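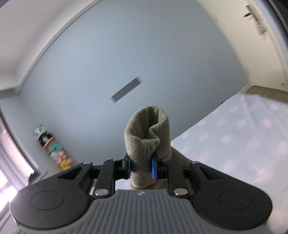 Illent Two-Hand Gripper Set

For collecting household handling examples without a robot in the house

The Illent set is a pair of hand-held grippers for people who need to teach a learning system how ordinary chores are done, and who would like to gather those examples in ordinary homes. You take one gripper in each hand, you do the job more or less as you'd do it with your fingers, and the camera on each gripper records what the jaws are doing while you work. We've been making and mending them at our workshop in Ziltovstead for long enough now to have strong feelings about laundry, and we're always glad to talk about it.

Most of our customers start with cloth, and most of them start with something too hard. Fitted sheets can wait! Begin with a throw or a fleece blanket on a made bed, where you have plenty of room to lay it out and fold it. Thick fabric is kind to a beginner: it stands up a little when you pinch it, the pads find an edge easily, and a slightly clumsy grip usually still holds. Thin cotton comes later, and silky linings later still (we'd leave those until your collectors are bored with everything else).

Finlay Paterson, who runs our training days, asks new collectors to fold the same blanket 20 times before they keep a single recording. It sounds like a lot, and people do grumble, but by the end of it they've stopped thinking about the trigger and started thinking about the blanket again, and you can tell the difference in the recordings.

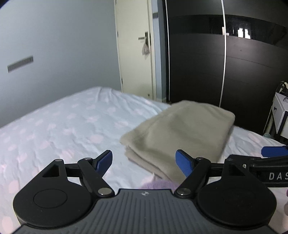

Open the jaws fully between grips and pause for a breath before you reach for the next corner. A clear release is every bit as useful to the system as a clear grasp, and it's the part that hurried collectors tend to smear together. Keep both grippers pointed at the work when you can, even when one of them has nothing to do for the moment, so that each camera still has a view of the cloth. And please don't tidy the room into a showroom first. Move anything you might knock over, then leave the rest as people live with it.

What comes in the box

2 grippers, left and right
Spare finger pads
Charging cables
Carrying case
Printed starter guide for folding, sorting and putting away

Choosing a kit

The Dow kit is the one above, and it suits a single collector or a small team taking turns. The Pusteck kit adds a second case, extra pads and a longer training session with Finlay, and it's meant for groups who plan to collect in several homes at once. A group working at a steady pace can build up a set of 2,000 short recordings with the Pusteck kit before anybody needs to think about buying more.

Looking after your grippers

Wipe the pads with a barely damp cloth after each session. Fleece and terry shed more than you'd expect, and the fluff likes to settle by the pivot pins, where a soft dry brush will lift it out. Don't oil the pins. Each gripper runs for 40 minutes on a charge, so a natural rhythm is one session, a cup of tea with the cables plugged in, and then another.

Questions and orders

Magnus Lennox looks after orders and repairs and answers the mail himself, sometimes at more length than you bargained for. Tell him what you'd like your system to learn and what kind of homes you'll be working in, and he'll suggest a kit and a first list of chores. Orders placed by December 14, 2020 go out before the workshop closes for the holidays. Sets sent in for repair since November are being returned in the order they reached us.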